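Lineo Blanket Collection: Gallery
Llanos Textile Lending Room

The Lineo Blanket Collection is maintained by the Llanos Textile Lending Room for use by families, child care providers and community groups. It consists of printed blankets intended for everyday use in children's bedrooms, reading corners and rest areas. This page introduces the collection and sets out the terms under which items are lent and returned.

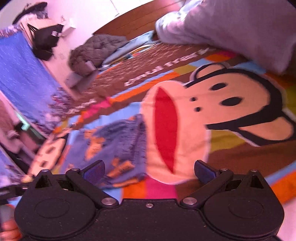
How should a printed blanket be folded before it is returned?

Fold it in half lengthwise with the printed side facing in, fold it in half again, and then fold from the short end until it fits the storage bag supplied with the loan.

Cartoon monkey blanket. Large face on a brown ground, with blocks of orange, pink and mustard yellow. Listed in the catalog under Animals, Large Print.

About the collection

The collection was established with a transfer of household textiles from the Goltis Family Center, which closed its lending service when it moved to smaller premises. The original transfer contained 44 blankets. Further items have been accepted by donation, and the collection now stands at 60. The catalog is arranged by the main subject of the print: Animals, Vehicles, Plants and Weather, Letters and Numbers, and Plain or Patterned.

Large prints are the most frequently requested. A single figure that covers most of a blanket can be recognized by young children from across a room, and several borrowers use such items to mark out a place for story time. Smaller repeating prints are generally requested for cribs and for travel.

Borrowing

Blankets are lent for a period of four weeks. The loan may be renewed once, provided that no other borrower has placed a request for the same item. Households may borrow up to three blankets at a time. Registered child care providers may borrow up to eight, and are asked to give the lending desk one week of notice so that the items can be checked and bagged.

Requests for a particular print should be made by catalog heading and title. Where the requested item is on loan, the desk will offer the nearest match in size. The desk is open on Tuesday from 10 a.m. until 4 p.m. and is closed for stocktaking throughout January.

Care during the loan

Blankets should be washed separately before return, in cold water and on a gentle cycle, with a mild detergent. Bleach and fabric softener must not be used on any item in the collection. Printed blankets should be turned so that the design faces inward, and should be dried flat or over a wide rail. Tumble drying is permitted only where the sewn label states that it is suitable.

Creases in a printed area should be smoothed by hand while the fabric is still damp. An iron must not be placed directly on the print. Borrowers who are unsure of the correct treatment should return the blanket unwashed, in a closed bag, and inform the desk when handing it in.

Inspection and repair

Each blanket is spread out in full on its return and checked on both sides. Staff look for loose threads along the hem, thinning at the corners, stains, and cracking or fading in the print. Minor faults are repaired on site. Items that need a new hem or a patch are withdrawn for a period and are shown in the catalog as Under Repair.

Borrowers are asked not to carry out repairs themselves. Ordinary wear is expected and no charge is made for it. A replacement fee applies only where an item is lost or is returned in a condition that does not allow further lending.

Storage

Blankets not on loan are kept folded in cotton bags on open shelving, away from direct light. The shelving and bags were provided under the Flultent household storage program. Each bag carries a card with the title, the catalog heading and the date of the last wash. Items are refolded along different lines twice a year to prevent permanent creasing through the center of the design.

Donations

The Lending Room accepts clean, undamaged children's blankets with a legible care label. Handmade items are welcome where the materials are known. Weighted blankets, electric blankets and items with loose decorations or long fringes cannot be accepted. Donors should contact the desk before bringing items in, as shelf space under the Animals heading is limited at present.

Use of this page

Text from this gallery may be reproduced by schools and child care providers for their own notices, with acknowledgment to the Llanos Textile Lending Room.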